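Dedton Junior Ice Hockey
Progress report to the Valent Fund, second period
25 September 2025

You asked for a plain account of where the grant has gone and whether it is doing what we said it would. Most of it has gone on ice time, as planned. Whether it is doing what we said is harder to answer, and I would ask you to treat the figures below with some caution.

Registration

We have 193 children on the books. That is the number in the club system and the one the league will quote back to you. I don't think it tells you much. A child who came to one free session in August and never returned is still on the list until the family asks to come off, and hardly any families do. I have asked for a separate attendance count from the start of the next period and will report on that instead.

Ice time

The application promised an extra weekly session at the Egan rink for the under-tens. It has run, but the slot we were given starts at seven in the morning, and turnout falls away badly in school weeks. The rink says a later slot may come up after the figure skating club reviews its bookings. We were told the same thing last year and I have not planned on it.

Five sessions were lost to the plant failure. The rink has credited us for three of them. We are still arguing over the other two, which it says were cancelled by the club — they were cancelled by the club because there was no ice.

Equipment

The loan kit scheme is the part I am happiest with, though it has its own problems. Skates in the middle sizes are out almost all the time and the smallest sizes sit on the shelf. We bought to the size chart supplied with the Drokonov starter packs, and the chart does not match the children we have. Goalkeeper pads came late and one pair had to go back. We have held back the last part of the equipment money until we know which sizes are short.

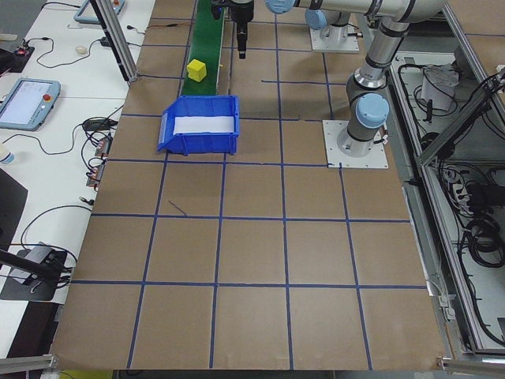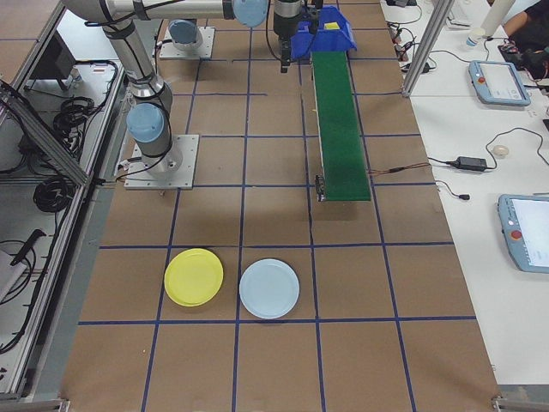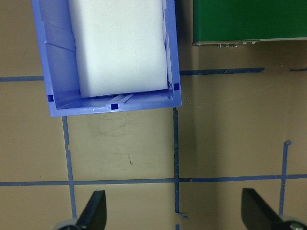 Coaching

Seven people started the level one course and five finished. The application assumed all of them would, and the rota was drawn up on that basis, so the Saturday groups are larger than we would like. The two who dropped out both gave work as the reason. We could put more people forward in the spring, but I would want a firmer commitment from them before paying the fees.

The skills testing we described in the application has been done once. The times look better than last season's. They were also taken on fresh ice, with a different stopwatch and an older group, so please don't use them in your annual review.

Spending

We are under budget on equipment and coaching and over on ice, mainly from the price rise at Egan. We would like permission to move part of the coaching underspend across to ice hire. Without it, the extra session will have to stop before the end of the season.

Next period

Attendance count by session, a second round of testing under the same conditions as the first, and a decision on the early slot. The full accounts will follow once the rink has settled the disputed invoice.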